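4. Setting up the meal order board (Hudura, canteen version)

Before you start, check that the board is charged and that you have the site code from your welcome letter. For the Maltodcombe building the code is 3176. The whole set-up takes one tea break, if the Wi-Fi behaves.

4.1 First start

1. Hold the side button until the light turns green.
2. Choose your language. "English (Australia)" is the second in the list.
3. Enter the site code and press Next.
4. Wait for the menu to load. Do not press Back during this time, or you must enter the code again.

Note: If the board shows message 61, it has not found the network. Move it closer to the router and repeat from step 3.

4.2 Adding the cold menu

Sandwiches, drinks and fruit are entered one by one. Each item needs a short name, a price and the allergens. The name can have up to 200 characters, but please keep it short – people read it while they are standing in the queue. 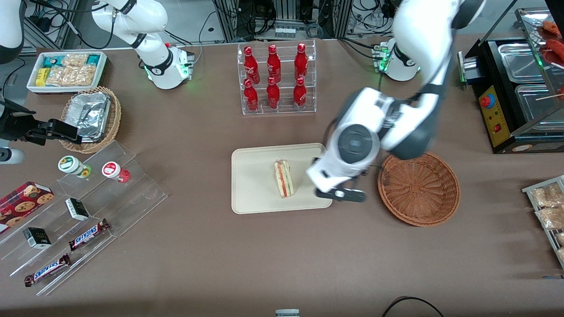 Märta Lie
Canteen Systems Writer, Hellström

1. Open Menu, then Cold Items, then Add.
2. Type the name as your customers say it. "Cheese and tomato" is better than "Sandwich no. 9".
3. Mark every allergen. For bread, check the label from the bakery also when the supplier is the same as before.
4. Choose the serving hours. An item without hours is not shown.
5. Press Save. The item appears on the board at the next refresh.

Caution: The allergen list is not copied when you duplicate an item. You must fill it in again, even if only the colour of the label is changed.

4.3 Closing an item for the day

Press the item and hold it, then choose Sold Out. It comes back by itself at 5 am the next morning. To remove it for a longer time, use Hide – Delete will also erase the sales history.

Note: Staff with a kitchen login can use Sold Out, but not Hide or Delete. To change this, see section 7, "Logins and rights".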